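2026-09-09

Passei a manhã com a folha do orçamento aberta e não avancei grande coisa. A proposta tem de seguir antes de outubro e ainda há linhas sem valor nenhum. Escrevo aqui para ver se arrumo as ideias, que na folha só há espaço para números.

O ponto de partida: temos dinheiro para uma de duas coisas. Ou compramos mais pinças de mão e continuamos a recolher demonstrações como até agora, ou pomos quase tudo num braço de bancada e ficamos com as pinças que há. A Danuta Bednarek defende o braço. Diz que sem ele andamos a juntar dados sem saber se servem para alguma coisa, e tem razão em parte. Eu continuo a inclinar-me para as pinças, pelo menos nesta ronda.

Pedi preços a dois fornecedores. A Merwood respondeu no próprio dia, com tudo discriminado: 370 euros por pinça, dedos incluídos, parafusos incluídos, transporte à parte. A Olow respondeu com um PDF de catálogo e uma frase a dizer que o preço depende da configuração. Escrevi de volta a perguntar qual configuração. Até à hora de almoço, nada.

O que me preocupa mais nem são as pinças, são os consumíveis. As almofadas de borracha dos dedos gastam-se muito mais depressa do que eu tinha posto no plano do ano passado. Na altura pus um jogo de reserva por pinça e achei que estava a ser generoso. Fui agora ao caderno de registo e contei 33 trocas desde o início do projeto. Mesmo descontando as que foram mal coladas e tiveram de ser refeitas, é uma despesa que merece linha própria. A Merwood vende as almofadas avulso, mas só em embalagem fechada. Vou pedir que separem o valor na fatura, senão daqui a um ano estou outra vez a adivinhar.

Outra linha que faltava: discos. Cada tarde de gravação enche mais do que se pensa e andamos a apagar coisas para caberem outras. A Ketsara Kongkaew mandou-me uma estimativa do espaço necessário até ao fim do projeto e pus logo o valor dela na folha, sem discutir. Ela também pediu uma segunda estação de carregamento. Disse-lhe que sim, mas ficou na coluna dos desejáveis, e vai ser das primeiras coisas a cair se o transporte vier caro.

Do braço. A Danuta pediu orçamento à Vadby e o documento chegou ontem à noite. Li-o duas vezes. O preço da máquina em si é aceitável. O que está à volta é que não cabe: base de fixação, controlador, a formação obrigatória de dois dias, o contrato de manutenção a partir do segundo ano. E não há bancada para ele. Teríamos de comprar uma que aguentasse o peso e de tirar os armários da parede do fundo, ou de alugar outro espaço. Nada disso está na proposta da Vadby, claro, e quando somei por alto passou do limite do financiamento. Mandei a soma à Danuta sem comentários. Respondeu que ia rever a parte da formação.

Há ainda a hipótese Tanasarn, que tem braços para alugar por períodos de 3 meses. Não tinha pensado nisso a sério até hoje. Alugar sai caro por mês, mas não precisamos do braço o ano inteiro, só na fase de avaliação. Se alugarmos um único período, perto do fim, sobra dinheiro para as pinças e para as almofadas. Vou ligar-lhes amanhã de manhã. Perguntas a fazer: caução, seguro, quem paga a recolha, se a pinça deles se pode trocar por outra e se o aluguer pode ser adiado caso a recolha se atrase.

Quanto ao número de pinças, escrevi quatro na primeira versão e cortei hoje para 2. Para as tarefas que temos escritas, que são quase todas de pegar e pousar com as duas mãos, um par novo chega, e o par antigo passa a reserva. A lista das tarefas com fruta está adiantada: tomates, laranjas, as frutas pequenas e escuras, os citrinos no prato.
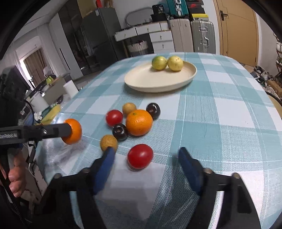

Com os objetos macios é que o desgaste das almofadas conta mais, e é aí que vou apoiar a justificação. Quem avalia a proposta vai perguntar porque é que se gasta tanto em borracha. Tenho de escrever um parágrafo curto que explique que uma almofada lisa obriga a apertar mais, e que apertar mais um tomate estraga a demonstração e o tomate. A fruta também precisa de linha, já agora. Até aqui tem saído do fundo de maneio, em talões de supermercado que guardo num envelope, e a contabilidade já se queixou do envelope. Pus um valor mensal modesto em «materiais perecíveis».

Falta decidir os prazos. A Merwood fala em três semanas de entrega. Se a encomenda só puder sair depois da aprovação, as pinças chegam tarde para a segunda ronda e trabalhamos com as antigas até lá. Não é grave, desde que haja almofadas. Talvez encomende já uma embalagem pelo orçamento corrente, que ainda tem margem para isso.

Para amanhã: Tanasarn logo cedo, insistir com a Olow, pedir à Merwood o valor do transporte, passar a folha à Ketsara para ela conferir as somas. A conversa com a Danuta fica para depois de eu ter o preço do aluguer.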